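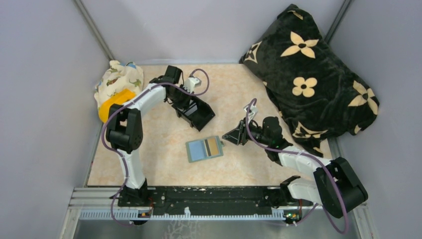
Sivport ändert zum Oktober die Packfolge für gemischte Kleinsendungen am Standort Riddale. Betroffen sind Sendungen, in denen ein Flachteil, ein Textil und mindestens ein Formteil gemeinsam verschickt werden. Bisher wurde das Flachteil zuletzt eingelegt und diente als obere Abdeckung. Künftig kommt es als Erstes auf den Schachtelboden. Die schwarze Schachtel steht dabei offen und diagonal auf der Arbeitsfläche, das Flachteil mit dem graugrünen Rand liegt davor, leicht gedreht, mit dem hellblauen Feld links und dem hellbraunen rechts. Diese Anordnung entspricht der Ausgangslage, wie sie in der neuen Packanweisung vom 21.06.2023 unter »Bereitlegen« geführt wird. Die Anweisung umfasst sechs Seiten und ersetzt die beiden bisherigen Merkblätter für Textil- und Flachware.

Anlass der Umstellung ist eine Auswertung der Rückläufer. Von 1.000 geprüften Sendungen der Produktlinie Grestura wiesen 194 Druckstellen oder verschobene Einlagen auf. In den meisten dieser Fälle lag das Flachteil oben und hatte sich beim Transport schräg gestellt. Die Kante drückte dann gegen den Deckel, das Textil rutschte in den freien Winkel. Beschädigungen am Formteil wurden seltener festgestellt, sie traten überwiegend bei Sendungen ohne Zwischenlage auf.

Nach der neuen Folge wird zuerst das Flachteil eingelegt, die Lasche parallel zur Schmalseite. Darauf folgt das Textil, gefaltet auf das Innenmaß der Schachtel abzüglich einer Fingerbreite je Seite. Das Formteil wird in die Mitte des Textils gesetzt, ein überstehender Stoffrand wird darübergeschlagen. Eine separate Papierlage entfällt, sofern das Textil ein Flächengewicht von mehr als 300 Gramm pro Quadratmeter hat. Leichtere Stoffe werden weiterhin mit einer Lage Seidenpapier unterfüttert.

Die Schachteln liefert unverändert Ķēniņš. Geprüft wurde zwischenzeitlich ein Modell mit höherem Rand, es hätte jedoch nicht in die vorhandenen Versandtaschen gepasst. Der niedrige Rand bleibt damit die Vorgabe, an der sich die Stapelhöhe orientiert. Zulässig ist eine Füllung bis bündig zur Oberkante, gemessen ohne Druck auf das Textil. Wird dieser Wert überschritten, ist neu zu falten. Ein Pressen mit dem Deckel ist nicht gestattet.

Geändert wird auch das Bereitlegen. In der bisherigen Praxis kamen alle Teile einer Sendung gestapelt auf den Tisch und wurden vom Stapel herunter verpackt. Die Packanweisung verlangt nun, dass Textilien und Formteile im hinteren Bereich der Arbeitsfläche abgelegt werden, Flachteile dagegen im vorderen oder mittleren. Zwischen den Teilen soll so viel Fläche frei bleiben, dass jedes einzeln aufgenommen werden kann.

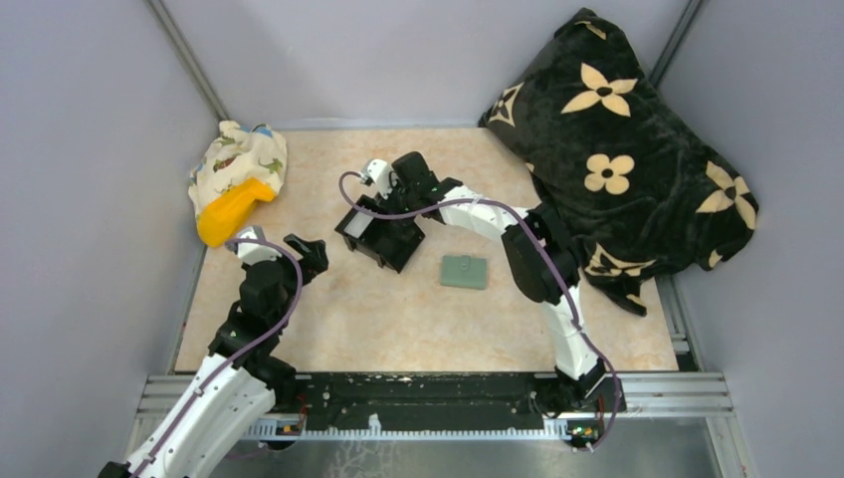 Für Textilien gilt im Bereitlegebereich keine Faltvorgabe. Sie dürfen lose abgelegt werden und werden erst unmittelbar vor dem Einlegen auf Maß gebracht. Hintergrund ist, dass vorgefaltete Ware beim Umsetzen häufig wieder aufging und ein zweites Mal gefaltet werden musste. Bei bedruckten Stoffen ist beim Falten darauf zu achten, dass die Druckseite außen liegt – die Regelung stammt aus dem alten Textilmerkblatt und wurde wörtlich übernommen. Bei Kinderstoffen mit gerichtetem Motiv soll das Motiv nach dem Öffnen der Schachtel aufrecht stehen. Maßgeblich ist die Seite, an der sich der Deckel anheben lässt.

Formteile dürfen das Textil berühren und auch teilweise darauf liegen, solange sie keine scharfen Kanten haben. Für Teile mit Kanten oder Haken bleibt es bei der getrennten Ablage. Glatte, abgerundete Teile aus einem Stück können ohne Beutel verpackt werden. Mehrteilige Formteile werden vor dem Bereitlegen zusammengesteckt, lose Kleinteile gehören in einen Beutel mit Druckverschluss.

Bei den Flachteilen unterscheidet die Anweisung zwischen geschlossenem und aufgeklapptem Zustand. Zum Bereitlegen ist beides zulässig. Eingelegt wird ausschließlich geschlossen, mit der glatten Seite nach unten. Teile mit vorstehender Lasche oder Schließe sind so zu drehen, dass das vorstehende Element nicht in einer Schachtelecke zu liegen kommt. In der Auswertung waren gerade die Ecken auffällig: Der Karton ist dort einfach gefaltet und gibt unter punktueller Belastung nach. Für übergroße Flachteile, die nur diagonal in die Schachtel passen würden, ist das nächstgrößere Format zu verwenden. Eine diagonale Lage im Inneren gilt als Packfehler und wird in der Stichprobe entsprechend erfasst.

Einen eigenen Abschnitt erhält die Kombination aus Flachteil und Tuch, bei der das Tuch bereits vor dem Einlegen auf dem Flachteil liegt. Beide Teile werden in diesem Fall als eine Einheit bewegt. Das Tuch soll glatt liegen, geringe Falten sind unkritisch, solange sie nicht über den Rand hinausreichen. Der Rand des Flachteils muss an mindestens zwei Seiten sichtbar bleiben, damit die Lage beim Einsetzen kontrolliert werden kann. Eine umgeschlagene Stoffkante ist an die Längsseite zu legen, die Lasche bleibt frei.
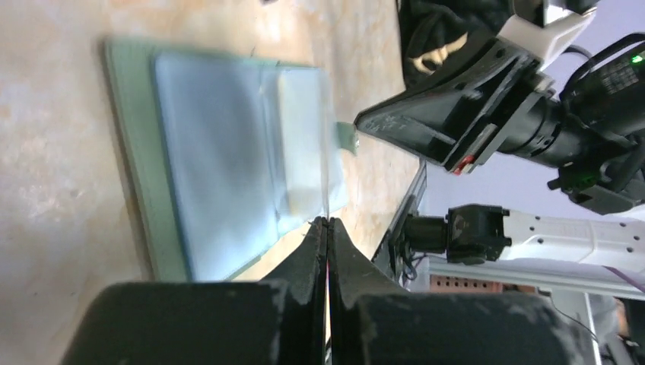 Blassgrünes Flachteil mit aufliegendem hellblauem Tuch, am Rand die kleine grüne Lasche.

Gegriffen wird die Einheit grundsätzlich an der Kante und nicht am Stoff. Die Lasche darf zum Ausrichten verwendet werden, nicht zum Anheben. Sie ist bei mehreren Ausführungen nur einseitig befestigt und würde sich bei wiederholter Belastung lösen. Verrutscht das Tuch beim Umsetzen, wird die Einheit noch einmal auf der Arbeitsfläche abgelegt und dort korrigiert. Ein Nachziehen in der Schachtel ist nicht vorgesehen, der Rand lässt dafür zu wenig Platz.

Die Arbeitsflächen selbst bleiben unverändert. Vorgeschrieben ist weiterhin eine helle, matte Oberfläche ohne Stoßkanten im Ablagebereich. Matten oder Unterlagen sind nicht mehr zulässig, weil sie sich beim Abziehen flacher Teile mitbewegen. Seitenwände am Packplatz dürfen stehen bleiben, müssen aber einen einheitlichen Farbton haben. Die Beleuchtung ist so einzustellen, dass schwarze Schachteln auch innen beurteilt werden können; ein Teil der Packfehler bei dunklen Formaten wurde erst in der Endkontrolle bemerkt, etwa ein im Inneren verbliebener Einleger.

Für die Endkontrolle wird der Prüfumfang vorübergehend erhöht. In den ersten Wochen nach der Umstellung wird jede zehnte Schachtel noch einmal geöffnet, danach jede fünfzigste. Erfasst werden Lage des Flachteils, Faltmaß, Stapelhöhe und Zustand der Ecken. Schachteln mit sichtbaren Knicken werden ausgetauscht, auch wenn der Inhalt einwandfrei ist. Die Prüfergebnisse fließen in die nächste Fassung der Anweisung ein.

Nicht betroffen sind Sendungen, die nur aus Textilien bestehen, sowie sämtliche Formate mit Sichtfenster. Für Letztere gilt die bisherige Folge weiter, da das Flachteil dort als Sichtseite oben liegen muss. Ob die Linie mit Sichtfenster im kommenden Jahr fortgeführt wird, lässt Sivport offen.

Bereits gepackte Bestände werden nicht umgepackt. Sie gehen in der alten Ausführung in den Versand und sind am bisherigen Etikett zu erkennen. Neu gepackte Schachteln tragen auf der Unterseite zusätzlich den Buchstaben F. Händler, die Ware der Linie Grestura aus beiden Fassungen auf Lager haben, sollen sie getrennt stapeln, die alte Ausführung mit dem Deckel nach oben. Die Packanweisung liegt den Lieferungen ab Oktober in gedruckter Form bei und kann vorab über die Warenannahme in Riddale angefordert werden.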